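Cyrill Prantl
Jul 9, 2018

1/ ok so the laundry thread. several of you asked after my whining last week. typing this between loads so bear with me

2/ background: moved into the new sublet, washer came with it. no manual. labels all in Chinese, which I don't read. landlord's advice was "just press start." thanks

3/ first problem was the smell. not terrible, just that swampy towel thing. I blamed the detergent (Plomo, the green one, whatever was on sale) and then the pipes. then the towels themselves, poor towels

4/ my aunt Roswitha ran a laundromat for 27 years so I called her. first question, before hello basically: "do you leave the door open." I did not leave the door open

5/ so that's rule one now. door open between loads, all the way, not a polite little crack 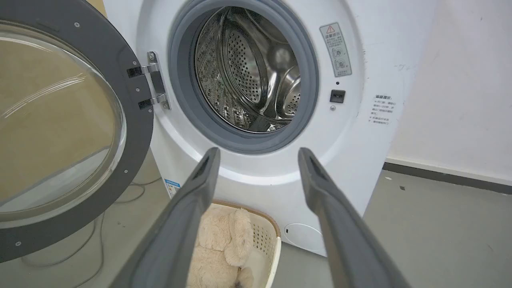

Door wide open, drum empty. New house rule.

6/ rule two, the rubber. that thick gray gasket folds in on itself and stuff lives in the folds. old rag, warm water, run your finger all the way round. I got out a hair tie, lint, and a coin I'm choosing to call rent money

7/ do the bottom of the ring twice. Roswitha was very firm on this. gunk goes down, she said, like everything else

8/ glass too while your there. inside of the porthole gets a film. same rag, dry it after

9/ rule three: LESS SOAP. I was filling the little compartment to the top like a cereal bowl. she made me say out loud how much I used and then there was a silence on the phone. 2 tablespoons for a normal load. that's it

10/ also stopped using softener on towels. had a bottle of Purkier from the old place, gave it to the neighbor. towels are a bit scratchier, I like them better, fight me

11/ now the dial. this took me an entire evening and a dictionary app. it's a Hisense, round knob in the middle, tiny labels down both sides of it with little lines going to each one. lovely if you can read them

12/ the print is SO small. I ended up copying them onto a sticky note one by one, squinting. what I think I have so far is below, corrections very welcome

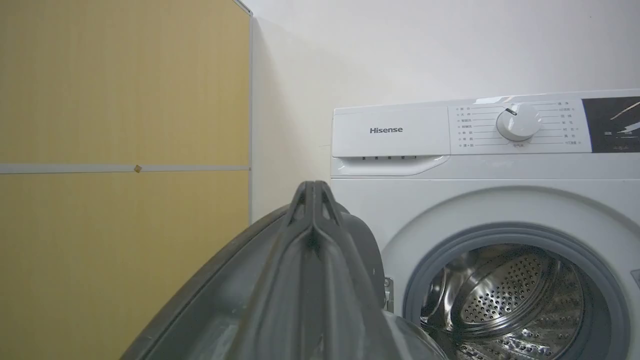 WHAT THE DIAL SAYS (I THINK)

13/ 混合 = mixed. my default for everything now
大件 = big items. blankets, the bath mat
智能洗 = smart wash. no idea what its being smart about
快洗 = quick. gym stuff

14/ and 筒自洁 = drum self clean!!! this was the one. it was sitting there the whole time. run it with nothing inside. Roswitha says once a month, I'm putting it in my calendar or it won't happen

15/ haven't worked out the rest of the labels. if you have one of these and know what they all are, my replies are open

16/ things I did NOT buy: the Femov tablets everyone keeps linking me. maybe they're great. rag was free

17/ ok load's done, have to go hang shirts. will update on the towel situation next week

18/ oh and someone asked, yes you can pull the whole detergent drawer out. it was slimy. do it over the sink

Replies 27 · Shares 3 · Likes 800

© 2018 Cyrill Prantl · Contact · Back to top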